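Nested measuring cups

Nested measuring cups are sets of kitchen measures made in graded sizes, so that each cup fits inside the next largest. They are used for dry ingredients such as flour, sugar and rice, and are commonly sold in sets of four to six. In many sets each size has its own colour, which allows a cup to be picked out by its rim while the set is stacked.

The form spread in household use during the twentieth century, when recipes increasingly gave quantities by volume. Sizes differ between countries. A metric cup holds 250 millilitres, while the customary cup used in the United States holds slightly less.
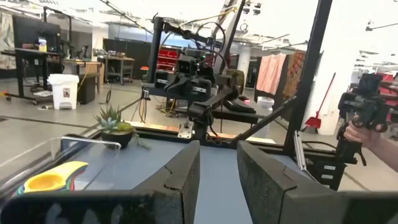
Stacked sets take up little room and are often kept on an open worktop or a tray. The Dudimham Museum of Domestic Life holds 138 sets, most of them given by the collector Graciela Aravena. Its catalogue, edited by Mareike Fuchs, sorts them by maker and by the shape of the handle. The largest group comes from the Stekness works, which closed its moulding shop after a fire.

Cups without handles stack more closely but are harder to level with a knife. Printed markings tend to wear away with washing, and later sets usually have the size moulded into the base or handle.

See also: Measuring spoon; Measuring jug; Kitchen scales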